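Table tennis balls and table hire: frequently asked questions

Cerkalton Table Tennis Club, main hall and side room

Which balls does the club use?

Orange 40 mm plastic balls for coaching and casual play, white ones of the same size for league matches. The hall has pale walls and orange is easier to pick up against them. If you play in the league and want to practise with white, ask at the desk and we will swap a box over.

Can I bring my own?

Yes, as long as they are 40 mm. Put a mark on them with a permanent pen before you start, or they will end up in our box by the end of the evening. We can't sort them out afterwards.

Are the old celluloid balls still allowed?

Not in the hall. Celluloid catches fire easily and our insurance doesn't cover storing it. Please take any you have home with you. Most sets sold in the last few years are plastic, and the packet will say so.

What do the stars on a ball mean?

They are the maker's own grading. Three-star balls are the ones sorted most closely for roundness and hardness and are used for matches. One-star and unstarred balls are sold for practice. Grading differs from one maker to another, so a good practice ball can be nicer to play with than a poor one with more stars on it. We buy Uvis for practice and Tiongson for matches.

How do I check whether a ball is still round?

Spin it on a flat, smooth surface, like a teacup saucer turned upside down or a plain tabletop. A round ball spins without a wobble and stays more or less where you put it. One that shakes or walks off to the side is out of shape. You can also roll it slowly along a level table and see whether it keeps to a straight line. The playing tables in the side room are not level enough for the rolling test, so use the white table by the door.

Do the same with new balls. In the last box of 24 we put 3 aside before anybody had hit them.

How do I find a crack?

Hold the ball close to your ear and squeeze gently with finger and thumb along the seam. A cracked ball clicks. It will also sound dull when dropped. Hairline cracks are hard to see on orange, so go by the sound.

Can a dented ball be mended?

A small dent will sometimes come out if you float the ball in a cup of hot water for a minute or two. The plastic is usually left a bit soft at that spot, so keep it for children's games. Don't do this with celluloid and don't hold any ball over a flame. Cracked balls go in the bin.

How should balls be cleaned?

Lukewarm water, a drop of washing-up liquid and a soft cloth. Dry them before they go back in the box. New balls often have a fine powder on them from the factory, which makes them skid for the first few games. Wiping it off is enough. Don't use bat cleaner, it leaves a film.

Where do the balls go at the end of a session?

Back in the box on the shelf, lid on. Look under the radiators and behind the benches first. A ball left on the floor gets stepped on.

Do you sell balls?

We sell practice balls at the desk in packs of 3, cash or card. Match balls have to be ordered through the club and come with the Jekov delivery, normally on a Thursday. We don't give refunds on opened packs, but we will replace a ball that was cracked when you opened it.

Do children need a different ball?

No. Under-eights sometimes start with a larger, slower foam ball, and the coach has a bag of these. After a few weeks they move on to the ordinary size.

Is the hall open in February half-term?

Yes, mornings only. The side room is closed that week for floor repairs.

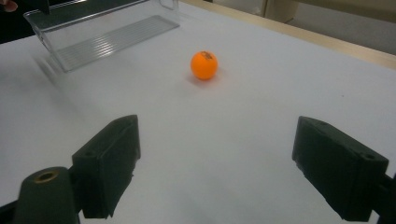

Anas Younis: The saucer test works for me but I'd add that you should spin each ball two or three times with the seam at a different angle. I've had some that looked fine spinning one way and wobbled badly the other. Also, could the desk keep a few white ones out on Thursday evenings? They were all locked away last time I came to practise.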